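Bijan Farahani
12 July 2025

Okay, it's sorting day and I am way too happy about it. Thread!

We have one big table by the window at Pakzad and everything that comes in for the toy shelf lands on it sooner or later. Right now that means blocks. So many blocks. The last tub had 2000 pieces in it and I want to touch every single one.

The trick that changed my life: put a big sheet of cardboard over the table first. Blocks don't skate off it the way they do on a bare tabletop, and the bright colors jump right out at you against the beige. 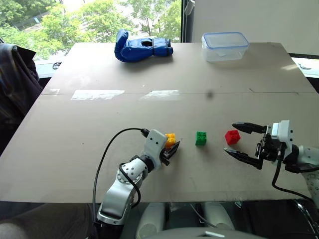
Arard Toy Library / Sorting Team

Yellow, green, red! My favorite three to start with. Spread a few out in a row and you get your color piles going before you've even thought about it.

And yes, there's a boxing glove back there. A blue one! I love it. Donations are like that — you open a bag expecting blocks and you get a whole other hobby. It goes on the sports shelf as soon as I find its partner.

The clear box with the blue rim on the lid is my favorite kind for small parts. You can see in from the side, so kids can pick what they want without dumping the lot on the floor (they will still dump the lot on the floor).

Question for the parents here: do you sort by color or by size? At Flarnerel they do size and swear by it. I did color for about 40 minutes last night and it was the best part of my whole day.

Also, please check under your couches. We're still 21 pieces short on the farm set and I need them before the November swap. Even one little fence would make me so happy!

More blocks after lunch — I saved the wheels for last.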